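Build Notes: Lestoletti on Android, November

The November build of Lestoletti went out to the test channel at 9 a.m. and to the main store listing later the same day. Most players will get it without doing anything. A fair number of you install from the package on our download page, either because the store listing is not offered in your country or because your device does not carry the store at all. This item is mainly for that second group. It covers the change to the package format, the storage requirement, the save file migration, and the known faults that did not make the cut.

Package format

Until now the download page carried a single APK that held everything: code, textures, audio and all nine chapters. That file had grown large enough to cause trouble on older devices, where the system installer copies the whole package into temporary space before it unpacks it. On a phone with little free storage the copy would fail and the installer would report only "App not installed," which told the player nothing.

The new package contains the program and the first two chapters. The rest is fetched from inside the game the first time you reach the title screen. You can refuse the download and play the two chapters you have. You can also start it and leave, and it will pick up where it stopped. Each chapter is checked against a hash after it arrives, and a chapter that fails the check is thrown away and fetched again, up to three times. After the third failure the game stops trying until the next launch.

The installed size with all chapters present is smaller than the previous build by 273 MB. Most of the reduction comes from the Urnanville maps, which had been shipping with two sets of textures, one of which had not been read by any code for several versions. Audio is unchanged.

Before you update

Check three things before you install over an existing copy.

Free storage. The installer needs 3000 MB free while the migration runs. It gives most of this back when it finishes. If the space is not there, the game will say so and close without touching your files.

Signature. The signing key is the same one used for every build since the first public release. If your phone reports a conflict with an existing package, the copy you have did not come from us. Do not remove it until you have exported your save, as removing the app deletes the save with it. The export option is under Settings, then Data, then Export to File. We can't promise that a save from an altered copy will load. Several that were sent to us did, and two did not.

Android version. The minimum has gone up by one major version. Devices below it will keep the previous build, which stays on the download page under Older Packages. It will not receive further fixes, and its online rankings will close when the current season ends.

Save file migration

Saves used to be written as one file per slot. They are now written as a small database with a rolling backup. On first launch the game reads every slot, writes the new database, reads it back, and compares the two. Only when they match does it mark the old files as migrated. The old files are kept for 30 days of play and then deleted. If you want to keep them longer, copy the folder somewhere else.

The migration took under a minute on every device in our test group. The slowest was a tablet with a full set of slots and a very long battle history. Please don't switch to another app while the bar is moving. The process is supposed to survive this and did in testing, but some phones close background apps more eagerly than others. 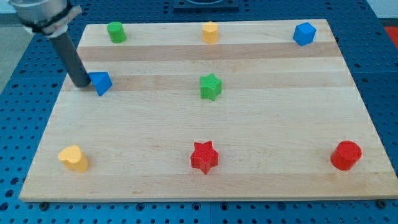 Cloud saves are converted on our side the first time you log in with the new build. From then on they can't be read by the old one. If you play on two devices, update both before you log in on either. A player who updates the phone and then opens the game on an old tablet will see an empty cloud slot there. The save is not lost, and it will appear once the tablet is updated, but choosing "Upload local save" on the tablet at that point will replace it. We have put an extra confirmation in front of that button in the older package, though it only helps people who download that package again.

Balance and battle changes

This was meant to be a technical build, so the list is short.

Dindatside, the swamp map in chapter four, now uses the same movement cost for shallow water as every other map. It had been set one point higher during early development and was never set back. Mounted units gain the most from this. The turn limit on the map has not been changed, so the optional chest on the east bank is now easier to reach than it was designed to be. We will look at the chest later.

Bowen's counterattack no longer triggers twice when he is attacked from a tile with a height bonus. The second trigger came from the height check calling the counter routine instead of the damage routine. His listed strength has been raised by one to make up some of the difference. Players who built a team around the double counter will find him weaker, and there is no setting to bring it back.

The enemy turn is faster. Units that can't reach a target are now moved together. On the largest maps this cuts the wait between player turns by more than half. The order in which enemies act is the same as before, so recorded strategies should still hold. If you find one that doesn't, send the replay file.

Frame rate

The cap has been changed from a fixed 59 frames per second to whatever the display reports, with a manual limit available in Settings. The odd number dated from a timing fault on one early test phone, where a cap equal to the refresh rate produced a visible stutter every few seconds. That fault is fixed properly now. On displays with a high refresh rate the battle animations will look smoother, and the battery will drain faster. The manual limit is the answer to the second part.

The battery saver mode works as before. It halves the cap on menus and map screens and leaves battles alone.

Known faults

The following are confirmed and not fixed in this build.

Text in the support conversation screen overlaps the portrait when the system font is set to its largest size.

The chapter download bar may sit at its last position for up to a minute while the hash check runs. It is not frozen.

Bluetooth controllers that go to sleep during an enemy turn are not picked up again until the pause menu has been opened and closed.

On a few devices, the music for the Urnanville gate restarts when the phone is rotated. Locking rotation avoids it.

Replays recorded before the November build play correctly but show the wrong turn count in the results screen. The replay data itself is fine.

Reports

Sunita Tyagi is handling reports for this build. The quickest route is the form inside the game, under Settings, then Support, as it attaches the build number, device model and last log without your having to look for them. If the game won't start, use the form on the download page and write the phone model as it appears in the system settings. Please send one fault per report. Long lists tend to get split by hand, and the log ends up attached to the wrong entry.

Failed migrations are being read first. If yours failed, leave the app installed and don't clear its data. The old slot files are still in place and the log will normally show which one could not be read. In both failures seen in the test channel, a single damaged slot blocked the rest, and moving that slot out of the folder let the others through. The next patch will skip a damaged slot on its own and name it on the title screen.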